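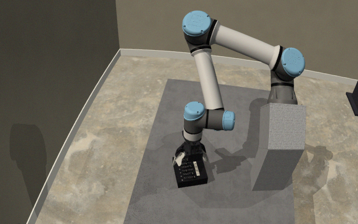
Erkbridge, May

Comparing two-finger grippers in simulation before you mount one

Scope: this page covers a simulated bench test for parallel and linkage-type two-finger grippers on a six-axis arm. The object is a small, low black box. The same box, arm and controller settings are used for every gripper, and only the end effector changes. We used it to choose between the Istar and the Parri finger sets. It works for any pair with similar reach.

1. Set the tool frame

Load the gripper model and set the tool center point midway between the fingertips, measured with the fingers closed. Linkage grippers move their tips along an arc, so the grasp point sits farther from the flange when closed than when open. Enter both values. If the controller accepts only one, use the closed value and add the difference to the approach height.

Check the payload entry at the same time. We ran both sets at 900 g for gripper and fingers together.

2. Define the approach

Put the pre-grasp pose directly over the box, with the tool axis vertical. Open the fingers fully before the descent starts. A low box leaves little room under the tips, so stop the descent 2 mm above the support surface. Limit descent speed to 50 mm/s.

Turn the wrist to match the box. A box sitting at a slight angle to the arm base will be pushed by whichever finger touches first, and this shows up in the log as a side force on one finger only.

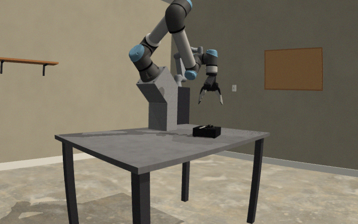
Save the raised pose as a separate waypoint and return to it after each attempt. It gives the planner a known start and keeps the elbow on the same side for every run. Without it, our planner changed elbow configuration between runs and the cycle times could not be compared.

3. Run and log

Run the same list of box positions for each gripper. Our list had 137 positions. Fix the random seed, then record:

Finger opening at first contact
Peak side force on each finger
Box rotation during closing
Slip during a straight vertical lift
Cycle time from raised pose to raised pose

4. Read the results

Sort by box rotation first. High rotation with low slip usually points to a wrist alignment error, so repeat those positions before blaming the fingers. Slip with low rotation points to friction or closing force. Friction values in the default Brodico material file are too high for bare plastic; lower them and rerun both grippers, including the one that passed.

Keep the log files together with the tool frame values used for the run.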